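Pintar una habitación en alquiler sin perder la fianza

Llevo once años viviendo de alquiler y he pintado en todas las casas menos en una. En la primera lo hice sin preguntar y me descontaron 100 euros de la fianza, que entonces me parecieron una barbaridad y ahora me parecen baratos. Desde entonces pregunto siempre, por escrito, y guardo la respuesta.

Este verano le ha tocado al dormitorio pequeño del piso al que me mudé en primavera. Escribo la entrada porque varias personas me pidieron detalles cuando conté que estaba en ello, y también para acordarme yo la próxima vez, que la memoria para estas cosas la tengo fatal. Del dormitorio anterior no apunté nada y tuve que volver a averiguarlo casi todo.

Primero, el permiso. Mi casera es Valbona Janevski y vive dos portales más abajo, así que habría sido fácil hablarlo en el rellano. Le mandé un correo igualmente. Le dije qué habitación, qué color y que al irme la devolvería en blanco si ella quería. Contestó al día siguiente que adelante, que el color le daba igual mientras no fuera negro, y que el techo no lo tocara. Cuatro líneas. Las tengo impresas en la carpeta del contrato, detrás del inventario.

Lo del techo tiene su explicación. Hubo una gotera hace años y la reparación está hecha con una pasta distinta del resto. Si se pinta por encima se nota el cerco, y por lo visto el inquilino anterior lo intentó dos veces.

El estado de las paredes era regular. Había agujeros de tacos en la pared de la ventana, una grieta fina que salía de la esquina del marco de la puerta y una zona desconchada detrás de donde estaba el radiador viejo. El gotelé, por suerte, lo quitaron antes de que yo llegara. He pintado dos habitaciones con gotelé en mi vida y no pienso pintar una tercera.

Los agujeros los tapé con masilla en polvo, de la que se mezcla con agua. La masilla lista al uso es más cómoda pero a mí se me contrae siempre y tengo que dar una segunda capa. Con la de polvo hay que trabajar deprisa y hacer poca cantidad cada vez. Tiré media tarrina la primera tarde porque me puse a hablar por teléfono. La grieta la abrí un poco con el canto de la espátula, la limpié con una brocha seca y la rellené en dos veces. Mucha gente la rellena sin abrirla y al invierno siguiente vuelve a salir. La mía ya veremos, que el invierno no ha llegado.

Después lijé. Grano 120 para la masilla y 180 para repasar. El polvo de lijar se mete en todas partes, incluso con la puerta cerrada y una toalla en la rendija de abajo. Tres días después seguía encontrándolo encima de los libros del salón. La próxima vez vacío también las baldas del pasillo.

La pintura es plástica mate, de la tienda Nirnico, que me queda a diez minutos andando. El color se llama Sultby en su carta y es un gris verdoso que en la tienda parecía mucho más verde. Antes de decidirme me llevé una muestra y pinté un cuadrado al lado de la ventana y otro en la pared del fondo. Cambiaba bastante de una a otra. Por la mañana era gris y punto – por la tarde, con el sol ya bajo, le salía el verde. Lo tuve una semana así y al final me gustó más que al principio. Kiprono Lyimo, que vino a cenar en esos días, dijo que le recordaba al color de los vestuarios de una piscina. Lo pinté igual.

Sobre las cantidades: el dormitorio es pequeño, nueve metros cuadrados de suelo y techo normal. Compré un bote de cuatro litros y me sobró casi uno. Di dos manos completas y un repaso en la pared de la ventana, donde la masilla chupaba más. No di imprimación en toda la habitación, solo en la zona del radiador y sobre los parches. En el piso anterior no la di en ningún sitio y los parches se veían a contraluz.

El rodillo, de microfibra y pelo corto. Me compré también un alargador, que había evitado hasta ahora por no gastar, y es la compra de la que más contento estoy. Sin subir y bajar de la escalera se tarda la mitad y la espalda lo agradece. La brocha de recortar ya la tenía, una Girkard de cinco centímetros que lleva conmigo tres mudanzas. La lavo nada más terminar y la guardo envuelta en papel para que no se le abran las cerdas.

Y luego está la cinta, que es sobre lo que más me preguntan. Yo encinto los rodapiés, el marco de la puerta, el de la ventana y, esta vez, todo el borde del techo. Los enchufes los desmonto, con la luz quitada en el cuadro. Uso cinta azul de pintor, algo más cara que la de carrocero de color crema. La crema la he usado dos veces y las dos se llevó trozos de pintura del marco al arrancarla, seguramente porque la dejé puesta demasiado tiempo. La azul aguanta varios días sin dejar pegamento.

Lo que hago es pegarla en tramos de un metro, más o menos, y apretar bien el borde con la espátula de plástico. Si la tira es larga se tuerce y cuando te das cuenta llevas media pared desviada. Después paso el rodillo casi seco por la orilla, espero un poco y doy la mano normal. La retiro cuando la pintura ya no mancha el dedo pero todavía está blanda, tirando despacio hacia mí y en ángulo. Si se deja secar del todo, la película de pintura se rompe en dientes y hay que repasar con cúter.
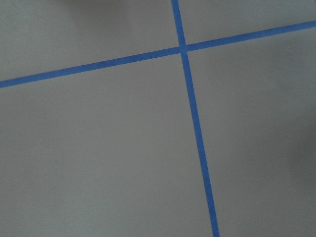
Krešimir Kelmendi me escribió, a propósito de una entrada anterior en la que ya hablaba de esto, que él dejó de encintar hace tiempo, que con una brocha buena y buen pulso se recorta el techo en media hora y que la cinta le da una seguridad falsa, porque la pintura se cuela igual por debajo si la pared tiene textura. También decía que el dinero de la cinta lo gastaría en mejor pintura.

En parte tiene razón. En una pared rugosa la cinta sella mal y lo he comprobado. Pero yo no tengo buen pulso, y menos con el brazo levantado, y el techo de esta casa no se puede retocar. Para los rodapiés quizá pruebe a su manera en el salón, si llego a pintarlo. En el marco de la puerta seguiré con la cinta.

Lo que me salió mal: la primera mano la di un día de mucho calor con la ventana abierta de par en par. La pintura secaba antes de que pudiera volver a pasar el rodillo y quedaron marcas de empalme en la pared larga. La segunda mano las tapó casi todas. Hay una que sigo viendo desde la cama, a la altura del interruptor. También me dejé un trozo sin pintar detrás de la puerta, y no lo descubrí hasta haber lavado el rodillo.

Lo que haría de otra manera: empezar más temprano por la mañana, cerrar la persiana del lado del sol y sacar la cama entera en lugar de arrimarla al centro. Trabajé dos días rodeando un colchón tapado con plástico y me di con la esquina del somier todas las veces posibles.

La pintura que sobró está en un tarro de cristal con la fecha y el nombre del color en la tapa. En el bote grande se seca antes por el aire que queda dentro. Con ese tarro he retocado ya el golpe que di al meter otra vez la cómoda y no se distingue, aunque todavía hay que ver cómo envejece.

Me falta colgar las baldas y decidir qué hago con la cortina, que era blanca y ahora al lado de la pared se ve amarilla. Si encuentro una tela que no cueste un disparate la coso yo misma en diciembre, cuando tenga unos días libres. Mientras tanto he puesto el estor viejo.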